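Drawers that stick, and other small stuff

Quick one today, got a pile of laundry waiting. Wood drawers stick worst from May on, when the air gets damp. Pull the drawer all the way out. Rub a plain white candle along the runners, both sides, then the bottom edges. Slide it in and out a few times. Still sticking? Light sanding, fine paper only, then more wax. Don't use cooking oil. It goes gummy and smells by fall.
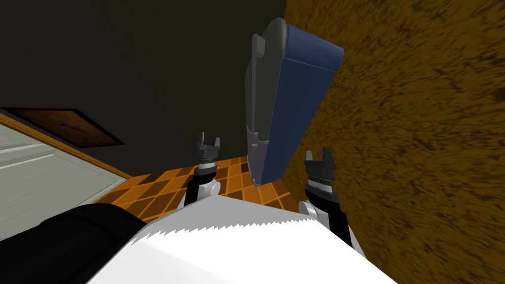 Same candle works on zippers and on the screw threads before you drive them into hard wood. I keep a stub in the junk drawer next to the tape.

Loose knobs next. Take the screw out, dab of clear nail polish on the threads, screw it back while its still tacky. Mine have held for 7 years. If the hole itself is chewed up, pack it with toothpicks and wood glue, snap them off flush, let it sit overnight.

We use Cookies to remember your settings. Accept | Manage choices 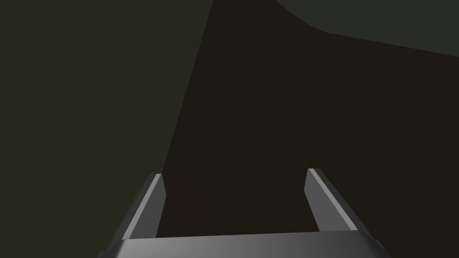 Smelly cutting board: coarse salt, half a lemon, scrub, rinse, stand it on edge to dry. Never flat on the counter, it'll warp. Oil it when it looks pale. Food grade mineral oil, let it soak in, wipe off teh extra.

Jar lids. Rubber band around the lid, twist. No luck, then hot tap water over the metal for a minute. 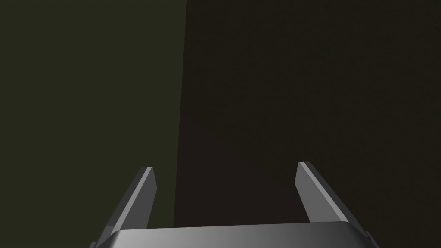 Squeaky hinge, pull the pin, wipe off the old black gunk, smear of petroleum jelly, tap it back in. One hinge at a time so the door stays up! Spray stuff drips on the floor and you'll be doing it again by next month anyway.

Laine Adomaitis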